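Report of the regional visit to Dredadthorpe and Gusden

Purpose of the visit

In February the network's regional office visited member groups in the Treven catchment. The visit formed part of the yearly programme of contact with local associations, and its findings will be placed before the management group when it next considers the support grants for small members.

Two groups received the party: the Dredadthorpe Land and Water Association and the Gusden Creek Group. Godelieve Verhoeven, regional liaison officer, led the visit and prepared the notes on which this report is based.

Dredadthorpe

Members met at the Willems Centre, where the association rents an office and has use of the larger meeting room on application. The association reported 607 paid members at the close of its last financial year. Renewals are still sent by post to those who prefer it, and the secretary asked that the network keep supplying printed forms.

Discussion turned mainly to insurance cover for working days on private land. The present policy wording requires each landholder to be named in advance, and members explained that this is difficult to manage when sites change at short notice owing to weather or stock movements. The regional office undertook to raise the wording with the broker and to write to all groups with the reply.

The association also asked for clearer notice of grant rounds. Its last application was prepared in under a fortnight, and the group considered that it had suffered as a result. 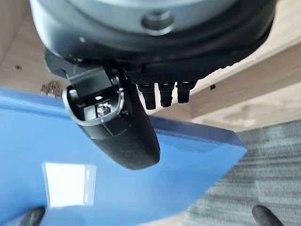
Gusden

The Gusden group is smaller and works chiefly along the lower creek. The party was shown the planting on the eastern bank, where the group has put in 3010 native tubestock over the past season. Losses have been heaviest near the ford. Fencing on that stretch remains unfinished pending agreement with the adjoining owner over a gate.

The group's weed control plan was last revised before the present office bearers took up their posts. Members asked for help in bringing it up to date, and in particular for a current map of the catchment boundary, as the copy held by the group does not show the road realignment north of the township.

There was some difference of view on whether the Gusden and Dredadthorpe groups should hold a joint annual meeting. No decision was sought.

Matters for follow-up

The regional office will write to the broker regarding the naming of landholders.

Dates for the coming grant rounds will be sent to all member groups in the Treven catchment once confirmed.

A revised boundary map will be requested for Gusden, with a copy to Dredadthorpe.

The network thanks both groups for their time and hospitality. Corrections to this report should be sent in writing to the regional liaison officer.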